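We use cookies to remember your settings. Accept all | Manage

Marisol Ventura walks fast and talks faster. We had half an hour, she gave me 26 minutes of it, most of them on concrete.

She has looked after the plaza at Hallia since March. Before that, drainage at Skakora. "Which was pipes. Nobody writes to you about pipes."

People write to her about the paving. Too pale, too plain, too much of it. She doesn't mind plain. "You need somewhere flat and boring in a town. Big slabs, thin joints, then you leave it alone." 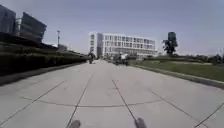 The joints are her thing. Dirt sits in them, then moss, then somebody catches a heel. Her crew used to do the lot with hand scrapers. Now they go section by section, early, and she keeps teh list herself. 134 complaints last year, she says, and she read every one. Most were about bikes.

So, bikes. Should they be on there at all?

"Cyclists, fine. It's wide, you can see each other coming." Motorcycles she is less relaxed about. She'd like a sign at each end, 2 signs, that's the whole request. It has been sitting in an inbox for weeks.
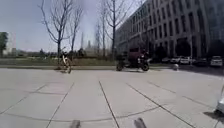 Her colleague Oranuch Khamphan handles the planting and joined us late, coffee in hand. She wants more trees. Ventura wants to know who sweeps up the leaves. They have clearly had this one before.

"Shade," says Khamphan. "In July that concrete is like a plate out of the oven."

They do agree on the steps. Leave them open, no railings down the middle, no planters. "People will sit on anything if its wide enough," Ventura says, already checking her phone.
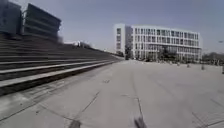 The plaza at Hallia, with the tiered steps on the left and the white building behind.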